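# Storivon planning kit: a review from the buying side

We run a small assisted-living company with three kitchens, and since last August I have been pricing a two-armed mobile robot for wiping counters, fetching dishes and putting things away. Before asking for hardware money I bought one seat of the Storivon planning kit. It cost $1,507 for the year, plus tax. This review covers what that paid for and whether it helped the budget.

The kit is desktop software. You build or load a room, pick a robot from the library, and run tasks in simulation. At the end it writes a cost sheet. There is no hardware in the box. Storivon sells it as a pre-purchase tool, and I have judged it as one.

## Setup

Installation took most of an afternoon. The license server rejected our key twice, and support fixed it by email the same day. The room library is decent. It has 22 home interiors, and you can change counter heights, door widths and floor coverings. Drawing a kitchen from scratch is slow, and the measuring tool snaps to the wrong edge often enough that I started typing in dimensions by hand.

The robot library is thinner. Jitmont and Eklund models are included, with payload and reach filled in. Drumeck is missing, and theirs was one of the quotes on my desk. You can enter a custom robot, but you need joint limits from the vendor, and ours took weeks to send them.

## Running tasks

I spent most of my time on reach checks along counters. This is where the kit is strongest. You park the base, tell an arm to go to a point, and the software reports whether it gets there and how much clearance is left. You can follow along from a camera on the robot or from overhead. I used the onboard view for close work at the countertop and the overhead view for doors and tables.

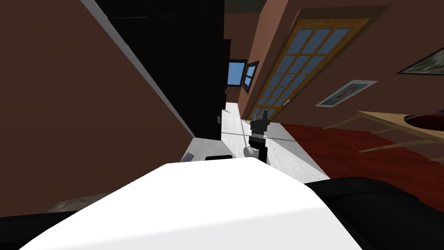 Can the kit's cost sheet replace a vendor quote?

It's a starting point for one. The sheet covers the robot, the gripper, spare parts and a yearly service line, but it leaves out freight, electrical work and staff training, so you still need a written quote before you commit to a number.

In our case those missing lines mattered. Adding an outlet for the charging dock meant opening a wall at one site. Training was quoted separately by both vendors who answered us. I added a contingency line to the sheet by hand, and the software kept it through later edits, which I appreciated.

The service estimate deserves a closer look too. The default assumes 300 operating hours a year. That is low for a kitchen serving three meals a day. Change it before you show the sheet to anyone, or the second-year cost will look better than it should.

## What I liked

- Reach and clearance reports are clear and export to a spreadsheet.
- Swapping one robot for another keeps the room and the task list.
- Support answered every email.

## What I didn't

- Custom robots need data that vendors are slow to give.
- Cost sheet leaves out freight, electrical work and training.
- The manual still shows menus from the previous version.
- Long runs are slow on an ordinary office laptop.

## Is it worth the money?

For one kitchen and one robot model, I would skip it and ask the vendor for a site visit. For several sites, or two or more models to compare, it pays for itself. We dropped one model from our list after the reach checks, and we moved the first purchase to a different site with a longer counter.

I plan to renew for one more year and then stop, as the purchase should be settled by then. If Drumeck gets added to the library I will update this page.

Rating: 3 out of 5.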